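Wiping Down the Shared Cups: Does the Clundetti Routine Do Anything?
Project report, Household Materials elective
Group members: Xiomara Lindqvist, Paloma Haddad

1. Why we picked this

The Clundetti routine is a page and a half stapled inside the cabinet door in the Mullow building. It says that shared drinkware should be wiped with a damp cloth, then with a dry one, then set out along the back of the table with the mouths up. It promises "a noticeably fresher cup." No source is given for this. Our group had doubts about the routine from the start, and we should admit that our doubts probably shaped how we graded things.

2. Materials

We used tumblers and cups of different kinds and folded cloths in different colors. The routine treats a cup as a wall and a bottom. It skips lids completely, and a lid with a sliding closure has a ridge, a knob and a rim where a folded cloth doesn't fit.

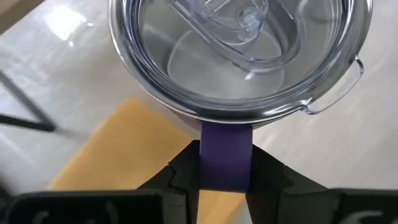
Paloma Haddad objected to this section when she read the draft. Her view is that a lid is a separate item, that anybody who cares will take it off and wash it in a sink, and that we were blaming a wiping routine for not being a washing routine. I left the section in. If the page says "drinkware," then people will stop when they reach the end of the page.

3. Method

Each trial was 3 passes with the damp cloth and one with the dry. We did 17 trials in October. One person wiped and the other graded the result from 1 to 5 by looking at it under the desk lamp. The grader knew which cups had been wiped, and that is a serious weakness. We talked about hiding this from the grader and then didn't do it.

Cloths were folded into rectangles between trials, as the routine asks. It claims folding gives you "more clean sides." That may be so, but only if you remember which side you used last, and we lost track more than once.
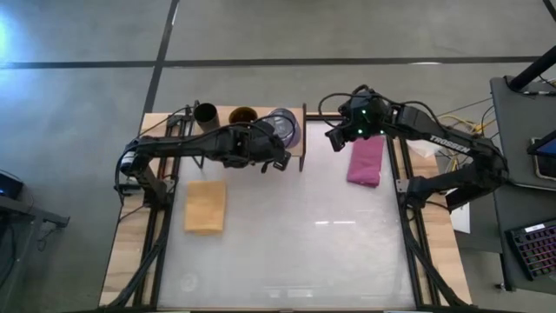

Figure 2. Cups along the back edge of the table, folded cloths in front.

4. Results

Wiped cups got better grades than cups left alone. That was expected and doesn't say much for the routine, as any wiping at all would probably do the same. The question we cared about was whether the second, dry cloth added anything. Our grades for damp only and for damp plus dry were so close that I wouldn't argue for either one. Xiomara Lindqvist thought the dry pass helped on the metal. I couldn't see it.

The part about standing cups with the mouth up was harder to test than we thought. On a smooth tabletop a light cup goes over if you bump it with a cloth, and then the rim is lying on the surface you were trying to keep it off.
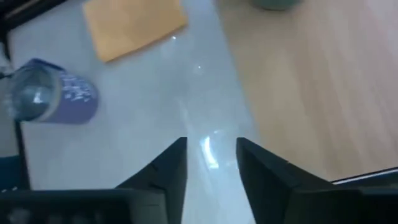 Figure 3. Purple cup on its side on the tabletop.

We did not have a rule for what to do with a cup that tipped. Some were wiped again and some were graded as they were. Those trials should have been marked in the log and weren't, so I can't take them out now.

5. Comparison with the Birhane sheet

The Birhane sheet is the other handout people in our building use. It has one cloth, one pass, and a line telling you to leave things upside down on a rack. It also says a cloth is good for 1000 wipes, and I would like to know who sat through that. Still, it is shorter, and I suspect a short sheet gets followed.

6. Problems with the workspace

The table was shared the whole time, and our things had to stay where they could be reached without getting in the way.

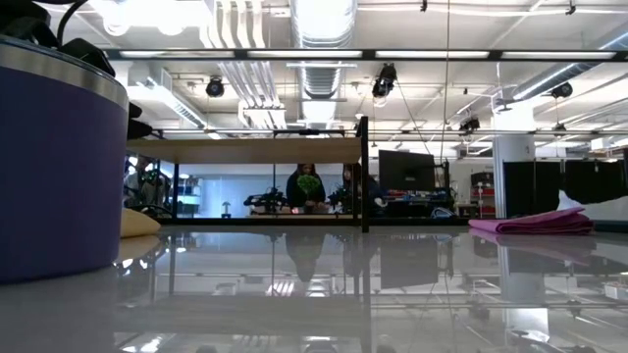

A bigger sample would have helped, but the real trouble was the grading. "Looks clean" is an opinion. The Jikero strips we had hoped to use would have given us a color to compare against a chart, and we ordered them too late. Without them, what we have is two people looking at cups and one of them already annoyed at the handout.

7. What we would tell the next group

Order the strips first. Keep one cloth color for damp and another for dry, and write that down before you begin. Decide what counts as part of the cup. I would drop the dry pass from the routine until somebody can show a difference, though Paloma wants it noted that she would keep it.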